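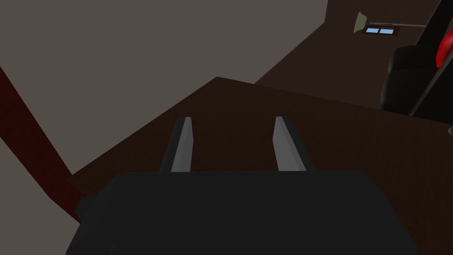
Figure 5.1 An open gripper above a dark tabletop.

Chapter 5
Labor, Capital, and Output

A bakery in Kernmont employs 12 people on its morning shift. One Friday in October the owner, Olga Mendes, adds a thirteenth. Output rises, but by less than it did when she hired the twelfth. The ovens are the same size as before, and the new worker spends part of the morning waiting for a free one.

Economists call this diminishing marginal returns. It appears whenever one input increases while the others stay fixed. In Chapter 4 we treated the firm's costs as given. In this chapter we look at where they come from, starting with two kinds of input: labor, measured in hours worked, and capital, meaning the tools, equipment, and buildings used in production.

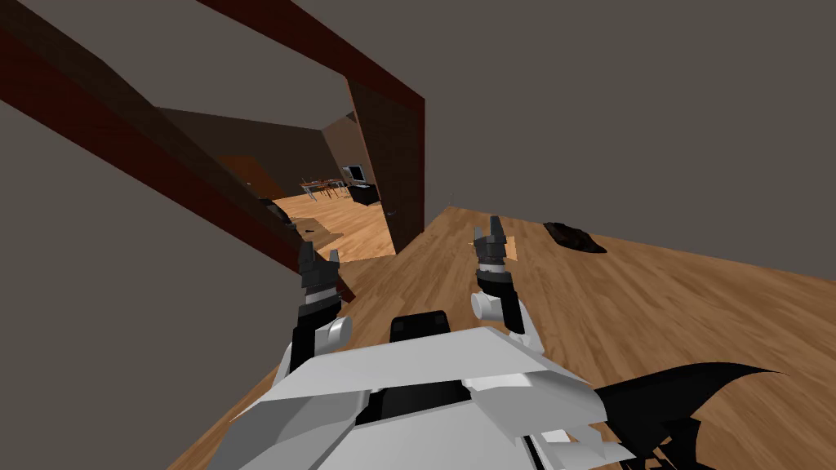 The line between the short run and the long run depends on which inputs a firm can change. Mendes can add a worker within days. A second oven takes longer, and a larger building longer still. For her, the short run is the period in which the ovens are fixed.

Section 5.1 defines total, average, and marginal product. Section 5.2 uses the bakery's records to draw each curve, beginning with a shift that produces 56 trays on 20 hours of labor. Section 5.3 turns to the long run. Students who need to review slopes should read Appendix B before going on.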